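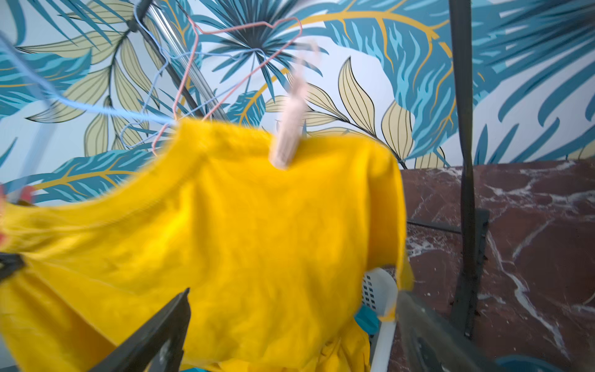 3.2 Drying conditions

Households in Berkside and Clelden were asked how they dried clothes during February. Of the 200 households contacted, 81 kept a drying diary for the whole month. Most dried at least part of each load indoors. Wire hangers were common because they take up less room than a folding rack, and many people used a clothespin as well to keep a garment from slipping.

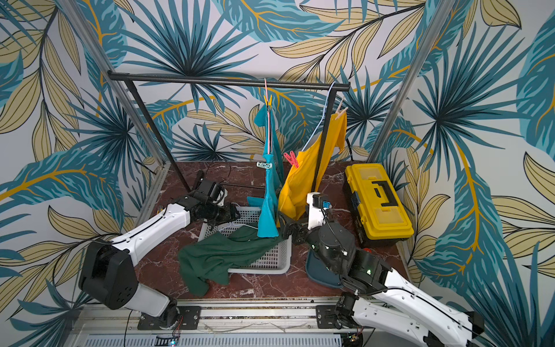 3.3 Humidity readings

Room humidity was read in the morning and again at 6 p.m. Diary keepers who opened a window for part of the day wrote down the times. Readings above 80 percent were checked by phone with the household. Kaewmanee and Hemmin handled these calls, and two readings were dropped after the household said the meter had been left in a bathroom.

Figure 4. Yellow garment on a black clothes rack, with leaf-pattern wallpaper behind.

3.4 Garment spacing

Khamphan (the older survey) treated every hanger as one item. We recorded the gap between garments instead, as in Figure 5. Heavy cotton hung close together was the most frequent complaint in the diaries, mainly from homes with a single rack.

Figure 5. Dark green garment on a light-blue wire hanger.

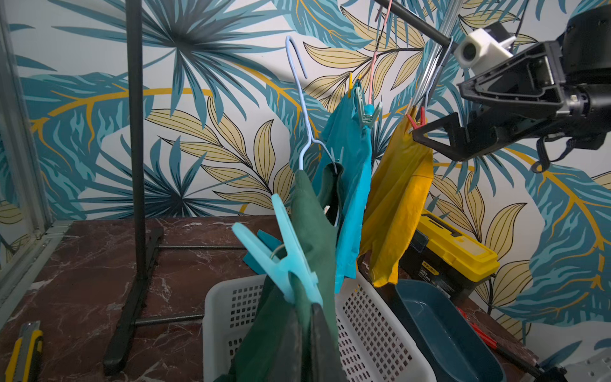
3.5 Limits of the diaries

Entries were made by one adult per home. Loads dried by other members may be missing.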